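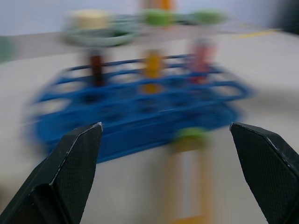

2018-01-13, Samstag, Labor fast leer, endlich Zeit zum Aufschreiben. Seit die Zelle von Movedik im November das Umsetzen der Röhrchen übernommen hat, sieht der Vormittag bei uns ganz anders aus, und ich bin immer noch nicht sicher, ob mir das gefällt! Früher haben In-ho und ich bis zehn Uhr Röhrchen geschoben und dabei den halben Tag besprochen. Jetzt steht da das blaue Rack mit dem braunroten, dem gelborangen und dem pinkroten Röhrchen, der Greifer fährt hin, und wir sitzen drüben am Rechner und geben Freigaben. Weniger Handgelenk, mehr Nacken, sagt In-ho.

Gestern 68 Umsetzungen im Protokoll, davon 4 mit Abbruch. Zweimal Griff zu schräg, bei den anderen muss ich noch ins Log schauen (Do-yoon hat das Passwort geändert, bitte an die Pinnwand!!). Backen weit aufmachen vor dem Anfahren, das hilft wohl, langsamer anfahren auch. Verzögerung auf den Wert von Stellateck zurückgestellt, Montag vergleichen.

Anahera will wissen, wer künftig die Frühschicht macht, wenn eine Person reicht. Gute Frage. Ha-neul würde gern in die Auswertung wechseln, ich ehrlich gesagt auch, aber jemand muss die Zelle ja kennen, wenn sie stehen bleibt. Vorschlag: wöchentlich tauschen, und alle üben das Umsetzen von Hand weiter.

Noch offen: Ersatzbacken bei Brastano anfragen, Ok-hee wegen Einweisung.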